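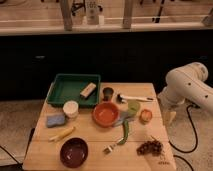
Ineke De Graaf asked us whether the new cartridge can go straight in and be used for tea the same evening. Yes, it can! Just give it the full first flush, and you're set.

4. First flush and first use

Your Flovow under-sink filter is mounted and the hoses are on, so now comes the fun part. Clear out the cabinet, put an old towel on the floor of it and keep a flashlight handy.

1. Check that the cold water valve is closed. The handle should sit crosswise to the pipe.

2. Take the cartridge out of its wrap and pull off both blue caps. Keep the caps — they're great for storing a half-used cartridge while you travel.

3. Push the cartridge up into the head and turn it to the right until the two arrows line up. Hand-tight is plenty.

Caution: Never use a wrench on the cartridge. The collar can crack, and a cracked collar has to be replaced along with the head.

4. Open the filter tap at the sink, then open the valve a quarter turn. You'll hear spitting and hissing as the air leaves the lines.

5. Once the stream runs smooth, open the valve all the way and let it run for 4 minutes. The water may look gray at first. That's fine carbon dust, and your houseplants will happily drink it.

6. Close the tap and feel each joint with a dry paper towel. If you find a damp spot, close the valve, reseat the hose and go back to step 4.

Note: Homes with a Drevberg mixing tap need the short adapter from the small parts bag. It goes on before step 4, flat side down. 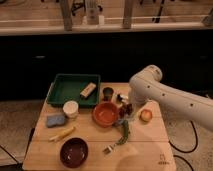 Does the flush have to be repeated after a vacation, Leokadia Rutkowska wondered, if the cartridge stayed in the whole time? A short one, yes. Run the tap for 2 minutes if it has been idle for a week or longer, and throw out any water left in the pitcher.

7. Set the reminder dial to 46, the number of weeks a standard cartridge lasts. With the large cartridge, set it to 56.

Caution: Cold water only. Hot water ruins the carbon, even in one short burst.

Now pour yourself a big glass and taste it next to plain tap water — we love this bit! If it still tastes flat or dusty, repeat step 5 once, then see Section 5, Taste and Smell.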